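Grasp planning (bin picking)

Grasp planning is the part of a robot's software that decides where the arm should go, and how it should hold its tool, before it tries to pick something up. In bin picking the things to be picked are lying in a container in no particular order, which makes the job a lot harder than it sounds. I've worked on this kind of software for a good while now, mostly on a planner called Stikgate, so this entry leans on what I know best (other people split the steps up differently, and that's fine).

How it works

Most planners start with a depth image, or a few of them merged together. The software throws away everything that belongs to the bin and keeps what's left. Then it proposes a heap of possible grasps – Stikgate proposes 2,000 by default – and gives each one a score. For a suction tool the score is mostly about finding a flat enough patch near the object's center of mass. For fingers you want two surfaces that face each other with some free space on either side.

After scoring comes the part I enjoy most, the reachability check. A grasp can look wonderful on the object and still be useless if the wrist would hit the bin wall on the way down. On one of our test runs only 574 of the 2,000 proposals got through this check, and that was an easy bin! Whatever is left goes to the motion planner, best score first, and the first one with a clear path gets used.

Collision models

The bin is usually stored as five flat panels, with a bit of padding on each one. Sloping walls need to be measured properly, and please don't trust the drawing that came with the bin. Ours was 12 millimeters off at the rim. If somebody nudges the bin, the model is wrong too, so clamp it down and tape the spot on the table.

Cables are the awkward bit. They move with the arm, they sag, and hardly any planner models them well. Stikgate wraps the last joint in a fat capsule and hopes for the best, which costs us some good grasps close to the walls. Heydari, a newer planner, bends a chain of small spheres along the cable path instead. I've tried it and I like it a lot, though planning took about three times as long on my machine.

Difficult objects

Soft toys squash and hide their own shape. Cups and pots have thin rims and big hollow insides, so a suction score based on the average surface will happily send the tool into thin air. Plain blocks are the friendliest, unless they stand right up against a wall. The Jiltdale object set mixes all of these on purpose, and I'd start there if you're building your own tests.

Failed picks

A planner should remember what it just tried. Stikgate lowers the score of any grasp within 15 millimeters of a recent failure, and the penalty fades after a few picks. Before we added that, the arm would go for the same bad spot again and again, all afternoon if you let it.

See also: Motion planning, Point cloud, Suction gripper, Clasumar calibration tool 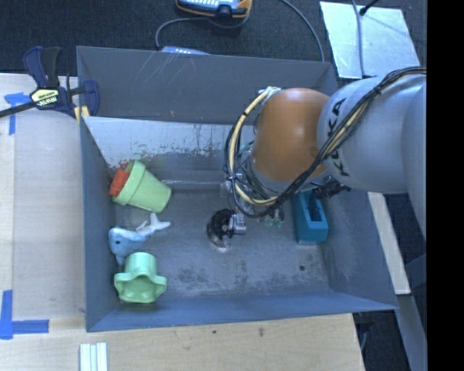 A KUKA arm reaching into a metal bin of mixed objects, including a plush whale and a flower pot.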